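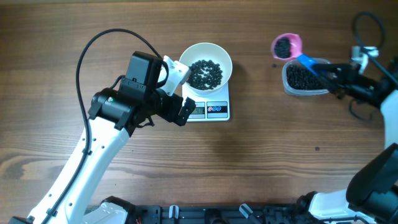 Black beans, one scoop at a time, on the kitchen scale.

FROM THE PANTRY SHELF: WEIGH YOUR BEANS

Regular readers will remember that the September issue printed a black bean soup calling for "a scoop" of dried beans, and that the letters started soon after. Whose scoop? Level or heaped? One reader in Plolthorpe used the thing that came with her laundry powder and fed the street.

So we are giving up on scoops as a unit. From this issue on, all dried goods in these pages go by weight, in grams, and the soup now wants 80 of them per person. The test kitchen tried 78 as well and could not tell the difference, but 80 is easier to remember while talking to somebody.

The method is dull, and dull is what you want with beans. Put the bowl on the scale first, then zero it. Do this before the beans go in. Those of us who have done it afterward know the small sadness of a full bowl that claims to weigh nothing.

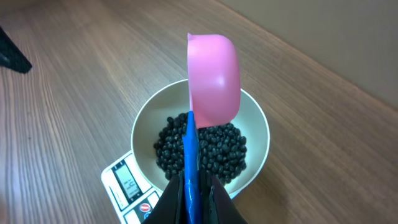
Pick a wide bowl if you have one. Beans bounce, and the ones that leave a narrow bowl go under the stove, where the Basex office has a collection dating back several tenants. Add them slowly near the end - the last few grams are always the ones that overshoot - and take the extras out with your fingers. A scoop is fine for getting beans from the bag to the bowl. It just doesn't get a vote anymore.

The corrected soup is on the back page, along with the Kelmendi flatbread, which was in grams all along and has never caused a single letter. If your scale reads in ounces only, look for a little button underneath. If there is no button, write to us, everybody else has.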